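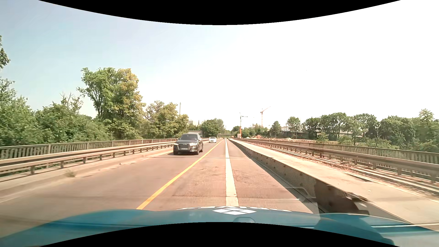

Page last changed: May 6, 2026

Marking lane lines by hand for the Flolik road set

If you have just joined the Flolik work, hello and welcome! You will probably spend your first couple of weeks drawing lines on roads, and this page is meant to sit open beside you while you do it. It covers the hand-marking part of our method, from opening a batch to handing it over for comparison. The training side has its own page, which Tùng Hà looks after, and you can leave it alone for now unless you are curious (do read it if you are curious, it is a nice page).

The research question is a simple one to say out loud. We want a lane-following system to tell us how sure it is of each line it finds, so that it slows or hands back control in the places where a careful person would also hesitate. To teach it that, we need marks made by people, and we need the people to record their hesitation honestly along with the line. A beautifully smooth set of marks with every doubt tidied away is of very little use to us.

Before you start

You will need the marking tool, a mouse (a trackpad will make you miserable by lunchtime) and a screen you can turn up fairly bright. Ask Rhiannon Dafis for access to the current batch, which has 494 frames in it. Please work through your share in the order you are given. It has been shuffled on purpose, so that you don't carry a line over from one frame to the next out of habit.

Step one: mask the car and the borders

Start with the parts that will never be road. Draw one closed shape round the bonnet, following its edge closely where it meets the pavement, and take the shape down to the bottom of the image so that the curved black border is inside it. The top border gets a shape of its own.

Zoom in for the bonnet. On the blue car there is a white diamond emblem and a run of white lettering along the front edge, and white shapes close to the road surface are just what a line finder loves to grab hold of. Our first model was very fond of that lettering. Keep all of it inside the mask, and go a few pixels over if you aren't sure. Losing a sliver of road does far less harm than teaching the system that a badge is paint.

The mask can be copied to the next frame from the same car, but look at it again each time you do. The light on the paint changes a good deal, and an edge that was crisp in one frame can be quite hard to find in another.

Step two: mark the line that divides the traffic

Now find whatever separates our side from oncoming vehicles, if there is anything of the kind in view. On the road at the top of the page it is the solid yellow line, with the grey Audi coming towards us on the far side of it. Click along the middle of the paint, starting near the bonnet and working away from you. Put your clicks close together near the car, where the line is wide and you can see its centre properly, and let them spread out as it narrows.

Set the type to "divider" and the style to "solid". Colour is a separate box, and you should fill it in from what you see in the frame, even when you feel you know what colour the line ought to be.

Stop when you can no longer pick the paint out from the road. People find this surprisingly hard! The eye wants to carry a straight line all the way to the horizon, and on a long straight stretch you could lay a ruler along it and be very nearly right. Please don't. The end of your line is one of the things we measure, and a line that has been finished off by common sense tells us nothing about what could be seen.

Step three: mark the other lines

Next come the lines on our own side, working from left to right. The wide white one in the same view is a single solid mark, even though its near part is a little worn, with cracks and small dark marks on it. Wear alone doesn't break a line. Use the "worn" tick for the section it applies to and carry on through. If a stretch has gone completely, end the mark, leave the gap and start another, joining the two with the "same line" link.

Seams and joints in the pavement aren't lines for our purposes, however neat they look. Leave a thin dark joint running across the road unmarked. The same goes for barriers, railings and kerbs, which have a layer of their own that you won't be asked to touch in this batch.

Step four: mark broken lines one dash at a time

Each dash gets its own short mark, running from its near end to its far end, and then you group them with the "lane line" button. It takes longer than drawing one long line through the lot, and Volker Tiedemann and I had a rather drawn-out argument about whether it was worth it. He was in favour. I came round after I saw the results on bends, where a single long line was cutting across the inside of the curve and dragging everything with it.

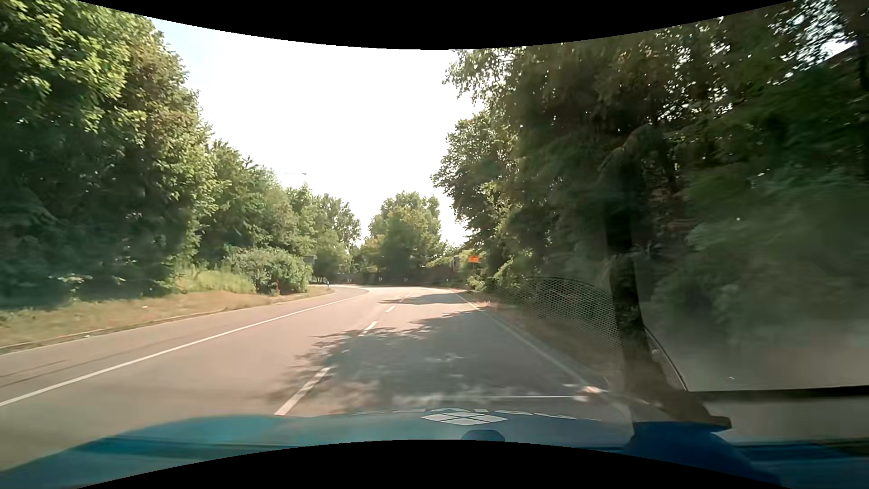 Left-hand bend with a broken lane line; the farthest dash is partly lost in shade.

The bend is a good one to practise on. There are four dashes to mark, and the nearest three shouldn't give you any trouble. With the fourth, mark the part you can see, tick "shade" and give it a low confidence. Then do the long solid line to the left of them as one continuous mark, following it round towards the curve with plenty of clicks where the direction changes. The pale line down the right side of the road is set to "edge".

Leave the thin dark streaks on the far-left strip alone. Also be wary of the big tree shadow over the right lane. It has a leafy, ragged outline and blurred spots of light inside it, and once you have been clicking for an hour those spots can start to look as though they line up. If a bright patch has no clear paint shape to it, treat it as light. Where a patch of sun falls on top of a real line, as it does on the edge line towards the lower right, keep the line going only for as long as you can follow it.

Step five: draw the reflections layer

Switch to the reflections layer and outline anything pale or see-through that lies over the outside world. In the bend picture there is quite a lot of it on the right, including a patch of fine mesh or honeycomb pattern over the greenery. The straight road has fainter shapes and pale lines over the pavement and the barrier, towards the lower right.

Be generous here. The outline needn't be exact, and one loose shape round a muddle of reflections is better than a dozen careful little ones. Don't delete any lane marks that fall underneath it. The software keeps both layers, and the overlap is what we feed into the confidence part of the training.

Step six: give every mark a confidence

We use a scale of 4 levels, and they go like this:

Level one: I am guessing from the rest of the road.
Level two: I can see something, but I wouldn't want to steer by it.
Level three: I can see it, with some wear, shade or reflection in the way.
Level four: clear paint, no doubt at all.

Anything at level one should be deleted once you have noted it in the comment box, for the reason given in step two. A long line can carry more than one level. Right-click at the place where your certainty changes and split it there - you don't have to redraw anything.

Go with your first feeling. If you sit staring at a faint dash it will either become obvious or vanish altogether, and neither of those is much like what a driver gets.

Handing over

Every frame is marked by 2 people working separately, so please don't compare notes with your partner until both of you have pressed "release". After that, Diễm Đoàn runs the comparison and sends you a list of the frames where your marks differ in number, type or end point. You sit down together and go through them. If you agree on a correction, make it and leave a comment. If you still see it differently, leave both versions in and press "keep both". We are very glad of those frames, and you haven't done anything wrong by having them.

A few small things that catch people out

If the mask slides sideways when you copy it, you have copied it from a frame at a different zoom. Undo, press the home key and try again.

If a grouped lane line turns grey, one of its dashes has its near and far ends swapped. Select it and press R.

Saved marks only leave your machine when the little arrow stops moving, so give it a moment before you close the lid. I lost a whole afternoon's bends that way last July and was not good company at supper.

Questions about the tool go to Dae-han Seok, and questions about what counts as a line come to the shared channel, where somebody will nearly always have met the same puzzle before you.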